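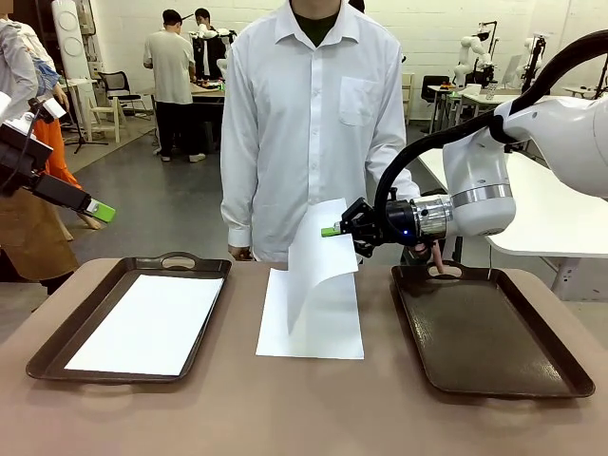
A sheet of white paper is lifted off a second sheet on a tabletop, with a dark brown tray on each side.

Two-tray paper sorting

Two-tray paper sorting, also called tray work or tray-to-tray transfer, is a way of moving loose sheets of paper by hand between a pair of shallow trays on a tabletop. One tray, the feed tray, holds the paper waiting to be handled. The other, the receiving tray, takes each sheet once it has been checked, counted, stamped or turned over. The space between them is known as the bed. It is one of the simplest setups in all of paper craft, and a wonderfully satisfying one to get right.

Trays

Almost any rimmed tray larger than the paper will do, but ordinary serving trays are a favorite. The raised rim stops a sheet from sliding away, and the flat floor keeps a stack from bowing. Oval handle cutouts are common and very welcome, as a full tray can be picked up and carried off without anyone touching the paper. Dark trays are especially prized for white paper. The edge of a sheet stands out sharply against a dark floor, so a crooked corner or a forgotten last page is easy to spot.

Glossy finishes have their critics. Under a bright ceiling light they throw glare back at the sorter, and a single sheet can cling to a smooth floor surprisingly well. Some sorters line the floor with felt, while others like the way a sheet glides on a bare tray and wouldn't dream of covering it.

Lifting a sheet

The heart of the method is the lift. A flat sheet lying on another flat sheet offers very little to hold, and the classic mistake is to pick up two at once. Most guides teach the corner lift, in which one corner is pinched and drawn up and back so that the paper rolls into a curve. Air slips in under the curve and the sheets part. 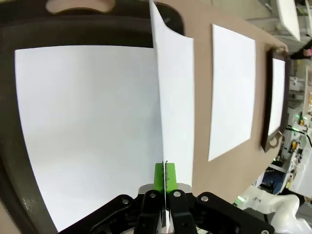 A side lift starts from the middle of a long edge instead. It gives less curl and suits heavier stock, which can crease if it is bent from a corner. With thin paper the free part of the sheet tends to flop over to one side, and an experienced sorter simply lets it fall in the direction it is already going. Very large sheets call for two points of contact, one on each near corner, and it's a real pleasure to watch a big sheet float across the bed this way.

Setting down

A sheet is set down with its far edge first, then lowered toward the sorter. Lining it up against one rim of the receiving tray gives the stack a straight side to build from. Small gaps at the other rims don't matter, and a little spare room makes the paper far easier to get out again. Final squaring is done with the flat of both hands once the tray is full. 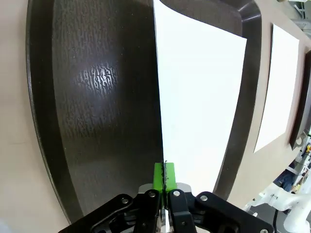

History and regional practice

The Lilley stationery works in Pevdale is usually credited with making the method a fixed part of the trade. Its bench manual gave 62 sheets as the proper load for a tray — a figure still repeated by Pevdale sorters, although trays of other sizes hold more. A later edition ran to 83 pages and included a much-loved chapter on damp weather, when sheets stick together and the lift has to be slowed down.

The Moradi bindery worked from right to left, the reverse of the Lilley habit, and its pupils can still be recognized by it. Both ways work beautifully. In Pevdale an open sorting bench is held every May, with about 11 tables set out and a tray pair on each.

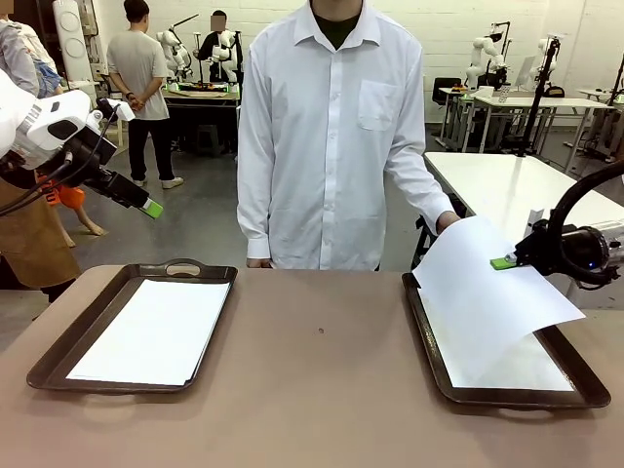 A curled sheet held above the right-hand tray. The left-hand tray holds a flat stack of white paper.

Variations

In the shared lift, two points on the same sheet are held at once, which keeps a wide page from twisting as it rises. The Beteo variation adds a third tray behind the bed for rejects. Schools often use a single tray, with the sheets moved straight onto the table, and young beginners pick up the corner lift quickly this way.

See also: Collating; Jogging (paper); Letter tray; Serving tray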